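Monday, November 13, 2023

My arms are tired in a way I did not expect from a job that is mostly standing still. I came home, put the kettle on, sat down to wait for it, and woke up twenty minutes later with the kettle gone quiet and my shoes still on. So this will be a slow entry, and I'm writing it in bed with the good pen.

Blanket week has started! I had been hoping for it ever since we finished with cups. Cups are fine, but there's only so much a person can feel about a cup. You reach, you close, you lift, you set it down, and the next one is the same as the last. A blanket never does the same thing twice, and I went in this morning quite cheerful about that and came out at five with a good deal more respect for anybody who ever folded laundry for a living.

The way we do it at Stasness is that I hold the two handles and the arms copy me. I move my left hand, the left arm moves, and there is a tiny lag that I stopped noticing sometime in my second week. Everything I do gets saved, the good tries and the poor ones, and later on the Rewi people feed it all in so that the arms can have a go without me. Hemi Sheehan, who trained me and has far more patience than I do, says to think of it as showing a small cousin how to do something, except the cousin only has two fingers on each hand and can't ask you to slow down.
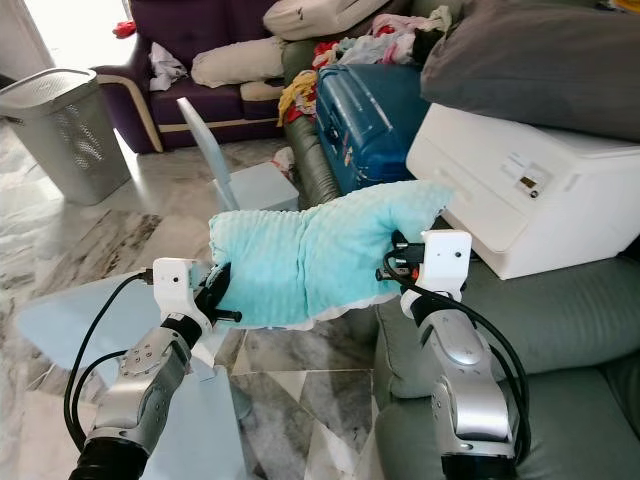
Holding on at both ends, blue suitcase and all behind.

I do love that blanket, I should say. It's the softest thing in the place and I would steal it if I were that sort of person. But soft is the whole trouble. When you fold a blanket at home you are feeling it the entire time, you rub the edge between your thumb and finger and you know without looking whether you have one layer or three. Through the handles I get almost nothing. I have to do it all by eye, and my eyes kept telling me I had the hem when what I had was a big wad of the middle. Then I'd lift, very pleased with myself, and up would come a sausage.

I said as much to Hemi at lunch (cheese sandwich, an apple, half of Hemi's chips) and got a long and very kind lecture about corners. Find the corner first, don't grab at the first fold that looks handy, and if you can't see a corner then give the thing a little shake and wait for it to settle. Wait is the word I wrote on my hand. I rush. Mother used to say it about my piano playing and here it is again forty years later.
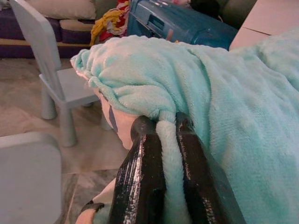 After lunch I did go slower, and it helped, though it was dull for the first hour and I caught myself humming. The number on the board when I left was 102 for the day, all of us together, and the target for the blanket set is 1001. I have no idea who picked that extra one. I asked Hemi and Hemi asked the Vamance fellow who comes by with the schedule, and he said it was in the contract that way and walked off, so I suppose we'll do our thousand and then somebody gets the honor of the last one. I would like it to be me. I haven't told anyone that.

What I keep turning over is how odd it is to have to know what your own hands do. I have folded sheets since I was 9 years old and I could not have told you this morning which hand moves first. It's the left! I stood in the break room doing it with a dish towel to find out. Then I went back and paid attention, and once I knew that, I could do it on purpose and keep doing it the same way, and that's what they want from us, the same way over and over with only the blanket being different.

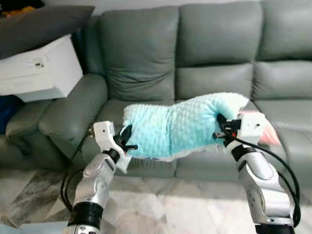 Hemi's other advice was to keep my hands level, and that is the part I'm still bad at. My right shoulder has always ridden high, every dressmaker I ever went to pinned around it, and it had never crossed my mind that a machine would pick it up from me. But there it is, the right gripper sitting higher than the left and the blanket running uphill between them over the sofa seat, bunched into a roll with the white edge peeking out along the bottom. Hemi says small differences are fine and even useful, and that I shouldn't go stiff trying to be perfect. I've decided to believe that, at least until Wednesday. I do wonder, though, whether years from now there will be arms in a house in Pludley folding somebody's blankets with a slightly high right side, and whether the people there will ever think to ask where it came from.

I ought to soak my wrists in warm water and I ought to call my sister back, and I'm going to do neither. Blankets again tomorrow. I've put the dish towel in my bag so I can practice on the bus, provided I get a seat to myself.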